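Petridis Two-Arm Bench Cell
Equipment / Bench cells / Rail-mounted pairs

Price: $1,485 per month on lease. Purchase price on request.
Availability: Next build slot May
Sold by: Raltby
Configured at: Lurarbridge

Overview

The Petridis is an enclosed bench cell with two small arms mounted on a common horizontal rail. It is intended for handling light, mixed consumer items: bottles, small packs, bowls and similar. Typical buyers are packaging test groups, teaching labs and teams collecting handling data before committing to a larger line.

It is not rated for continuous production. Buyers who need more than one shift per day should look at the Plolia range, which uses heavier joints and a closed cable track.

What is included

Two arms with servo grippers and plate-shaped fingers
Aluminum rail and mounting brackets
Enclosure frame, side walls and back wall
Control board for each arm
One fixed overhead camera mount
Power supply and line cord
Printed setup guide

What is not included

Host computer
Cameras
Compressed air (none required)
Test items
Spare fingers, sold in sets

Specifications

Payload per arm, extended: 21 oz
Rail length: 40 in
Arms per cell: 2
Gripper type: servo, parallel motion
Mounting: bench or cart
Power: standard wall outlet
Wall lining: customer choice, plain or patterned
Floor insert: removable

Budgeting

The lease rate covers the cell, remote support and one replacement gripper per year. It does not cover the host computer or freight. Purchase orders are quoted with freight as a separate line.

Plan for the following recurring costs regardless of lease or purchase:

Finger wear. Plate fingers are consumables. Cells that handle rigid plastic all day go through them faster than cells handling film or cardboard.

Cables. The gripper cable on each arm is the part most often replaced under support. Leave the service loop as delivered. Tying it close to the link shortens its life and voids cable coverage.

Floor inserts. Order a second insert with the cell if you expect to change surfaces between tests. Swapping one takes a few minutes with the arms parked.

Wall linings. Any flat sheet material can be used. Several customers keep a set of linings with different prints and rotate them to vary the background in recorded data. Avoid gloss finishes if the overhead camera is used.

Operator time is usually the largest item and is usually left out of the first draft. A cell used for data collection needs a person at the bench to reset items between runs. Budget that person at full time for the first month.

Space and site planning

The cell sits on a standard lab bench. Allow clearance on both sides for the side walls to be removed and at the front for access to the rail. The control boards are mounted low, below the arms, and must stay accessible. Do not place the cell against a heater or in direct sun.

Bench vibration affects repeatability. If the bench is shared with a shaker, press or centrifuge, order the cart version.

Choosing test items

Start with the items you intend to handle. A set of standard blocks is useful for calibration but gives a poor estimate of grip success on real packaging. A reasonable starting set has a clear bottle, an opaque bottle, a smaller container and an open bowl as a target.

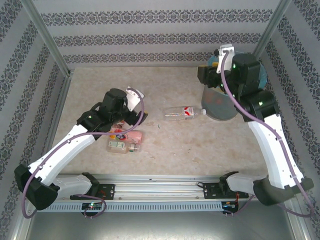
Clear plastic is the most common source of failed picks in acceptance testing, and the quote form asks whether it will be part of your item set. If it will, select the diffuse lighting option. Filled containers should be weighed before ordering and checked against the payload figure with the arm extended.

Delivery and acceptance

Cells are assembled and run at Lurarbridge before shipment. The buyer may attend the acceptance run in person or by video. Acceptance runs are held on Wednesday mornings and use items supplied by the buyer. Items must arrive a week ahead.

Installation by Raltby is optional. A site with one technician can complete setup from the printed guide in a working day, excluding host software.

Ordering

Quotes are valid until the end of the build slot shown at the top of this page. Send the item list, bench dimensions and intended hours of use with the request. Requests without an item list are quoted at the standard configuration.

Technical and pricing contact: Elikem Quansah, Raltby equipment desk

Related equipment

Plolia single-arm cell
Plolia two-arm cell, closed cable track
Petridis cart
Plate finger set
Floor insert, blank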